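Filed under: Rooms & Floors / Threads

I have been asked to "do something with the floor" in the big room. The floor is fine. It's light tan wood and it has never bothered anyone. What bothers people is what sits on it, so here we go, a thread.

The padded things. Dark gray, fabric-covered, built up in fat rounded segments like a sofa that gave up on having a back. Qiuyue calls them bumpers. I called them "the seating" for my first two weeks and was corrected both times I sat down.

They curve. Every storage plan I've ever drawn assumes that objects have corners. You can't push a curve against a wall, and you can't stack one without feeling judged by it.

I tried the Storora planner, which lets you pick a shape for your furniture. The shapes are square, rectangle and "other." Other is drawn as a smaller square.

So the new plan is a walkway between the two of them, with the table staying in the middle at its current height. Moving the table was voted down, 2 to 1. I was the 1.
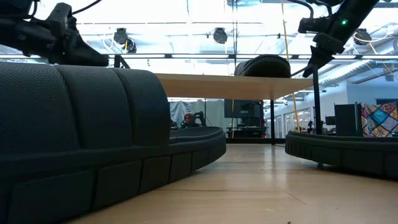 posted by Shengli Yin · 4:25 pm · thread continues

Look at that corridor of open floor. I'm prouder of it than of anything I did in college.

Yes, there's a black padded thing up on the table. It's quilted and curved, so it also can't be filed anywhere. I've written "cushion?" in the inventory and moved on.

Ceiling notes, as somebody always asks: four black spotlights, metal rails, white conduit, ribbed ductwork down the right side. I have no authority over the ceiling. I have tidied under it and that's where my job ends.

Vacuuming update. The pads have an upper roll and then a row of boxy panels underneath, and lint loves the place where they meet. The crevice tool handles it if you go slowly – I don't go slowly.

Qiuyue wants floor tape to mark where the pads go back. I said we'd remember. She has bought 25 rolls.

Next up is the closet, where I'm told there's a box labeled "round stuff, misc." More in July, if I'm spared.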